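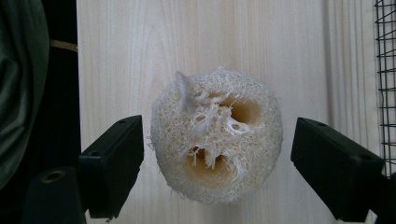 Speaker notes: Growing luffa under cover in a short season

Print this page | E-mail this page

Slide 1. Say good evening and keep it short. This is the talk I gave at Drotadholm in October, with the slides on seed suppliers taken out. Mention that questions can come at any point. Tell them I garden in Troterville on heavy clay, in an unheated polytunnel, so anyone with a warm south wall may do better than I have.

Slide 2. What it is. Luffa is a climbing gourd, in the same family as cucumber and marrow. The young fruit is eaten as a vegetable. Leave it on the vine and the inside turns to fibre. Plenty of people think a loofah comes out of the sea, so ask for a show of hands before moving on.

Slide 3. The trouble with our summers. The plant wants a long warm season and we don't have one. Everything in the rest of the talk is about gaining time at one end or the other. Outdoors I have had flowers and small green fruit, and nothing worth peeling.

Slide 4. Seed. The coat is hard. I rub each seed on sandpaper, then soak it for 24 hours in a jar on top of the boiler. Sow on edge in deep pots. Germination is uneven even so — one will be up in a week and its neighbour will sit there for three. Don't tip the pot out to look. I lost half a sowing that way.

Slide 5. Potting on. They dislike having their roots handled. Go straight from the deep pot into the ground or into the final container. Peat-free compost is fine, but the last lot from Van Rooij was coarse and I sieved it for the seed stage. Show the bag if it is still in the car.

Slide 6. Planting out. Wait until the nights are mild. Under cover I leave 60 centimetres between plants and still wish I had left more. They go up string to the crop bars and then along. Check that the bars will carry the weight, as the green fruit is heavy.

Slide 7. Flowers. Male flowers come first, in clusters. The females come singly with a small fruit already behind them. If the tunnel is shut up on cool days the bees won't get in, so use a paintbrush or pick a male flower and dab. Morning is best.

Slide 8. Thinning. People don't like this one. I leave 5 fruits on a plant and take the rest off while small. Slice them and fry them with garlic. Pinch out the growing tip at the end of August. Feed as you would tomatoes.

Slide 9. Harvest. The fruit should feel light and the skin should be turning yellow or brown. If frost is forecast, pick everything regardless. A frosted fruit goes black inside and is only fit for the heap. Half-ripe ones can be peeled, though it is hard work and the fibre is thin.

Slide 10. Peeling and washing. Squeeze the fruit all over until the skin cracks, then pull it away in strips. Knock the seeds out of the end. Rinse until the water stops frothing. I don't bleach mine. They dry to an off-white or a pale beige on their own, and the loose fibres at the edges can be trimmed with scissors or left.

Slide 11. Cutting. A bread knife works when they are bone dry. Cut across for rounds. The hollows where the seeds sat run the length of the fruit, so every slice has them. Keep the rounds somewhere airy. A wire basket on a table is good enough.
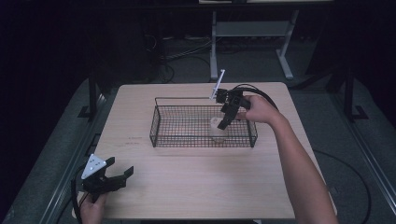

Annelies Van den Broek asked at this point whether saved seed comes true, and said hers had given short fat fruit in the second year after long ones in the first. My answer was that it should come true if there is only one variety near by, and that short fruit may just mean a dry spell. Keep the answer in, it always comes up.

Slide 12. Is it worth it? In money, no. The tunnel space would pay better under tomatoes. The Flisonari growers' list has a man with a heated glasshouse who reckons on 4,000 rounds a year, but he has the heat and I haven't. I get enough for the kitchen sink and for presents.

Finish with the seed packets and ask people to take one each.

Comments

Marsh Lane: Mine flowered in September. Too late, I suppose?

Polly T: Do slugs go for the seedlings? Something has had all of mine.

Graham: Tried the frying. Peel the ridges off first, they are tough.

Related items
Saving seed from squash and marrows
Crop bars and how much they will hold
Sieving peat-free compost
Notes from the October meeting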